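作業ノート 9月 夜の部

Wato の旧型タブレット、USB ドライバの件の続き。前回のメモに「あとはドライバを入れるだけ」と書いてあった。書いたのは私である。過去の自分はいつも楽観的で、後始末は引き受けてくれない。

症状のおさらい。PC につなぐと充電はする。デバイスマネージャーには「不明なデバイス」と出る。充電だけは律儀にやるので、ケーブルのせいにもしにくい。一応、通信線の入ったケーブルと差し替えて確認、変化なし。

Seok 配布のドライバパックを落とす。716 MB。中身の大半は関係ない機種のインストーラと、各国語の使用許諾だった。必要な inf は 9 KB。残りは誰のためのものか分からないが、とりあえずディスクは埋まった。
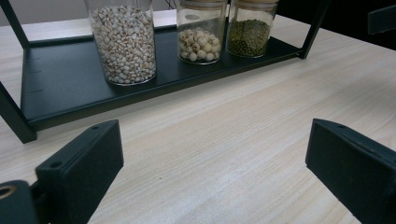

Narendra Prajapati から、署名の強制を切る前に inf のハードウェア ID を見たのか、PID が一桁ずれているだけのことがよくある、と横から言われる。見ていなかった。見たらずれていた。端末側はリカバリに入ると別の PID を名乗るようで、inf には通常起動時のものしか載っていない。

対処は二通り。
(a) inf に一行足して、署名検証を一時的に無効にして入れる。
(b) 汎用の ADB ドライバを手動で割り当てる。

(a) は再起動が要るうえ、切ったまま忘れる人がいる(前科あり)。(b) で行くことにした。「互換性のあるハードウェアを表示」のチェックを外し、一覧から選び、推奨しませんという警告に「はい」と答える。推奨されないことをして初めて認識された。

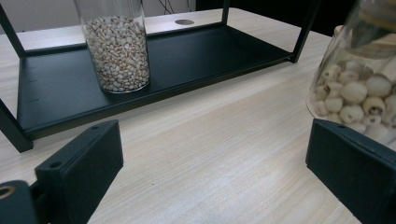
認識したあとの転送も素直ではなかった。Desteck のフラッシュツールが 300 秒でタイムアウトする。設定画面に待ち時間の項目があるのに、変えても効かない。設定ファイルを直接開くと、同じ項目が綴り違いで二つあり、読まれているのは画面から触れないほうだった。そちらを書き換えて再実行、完走。

ログは 3,102 行。うち警告がやたら多いが、ほとんどは「バッテリー残量を取得できません」の繰り返し。残量は端末の画面に普通に出ている。

覚え書き:
・ポートは背面の USB 2.0 を使う。前面の 3.0 だと途中で切断される。ハブ経由は論外。
・リカバリに入るのは音量下+電源。Romavar の手順書には音量上とあるが、手元の個体では普通に起動するだけ。
・古いドライバは「非表示のデバイスの表示」から消しておく。残すと次回そちらが勝つ。
・パックは共有フォルダに置かない。inf と、修正した設定ファイルだけ置いた。

未解決。スリープから復帰すると、また「不明なデバイス」に戻る。抜き差しで直る。USB のセレクティブサスペンドを切って様子見中だが、まだ一台でしか試していない。もう一台の同型機でも同じになるか確認すること。手順書の音量上の件は Narendra が先方に連絡するそうなので、返事が来たらここに追記。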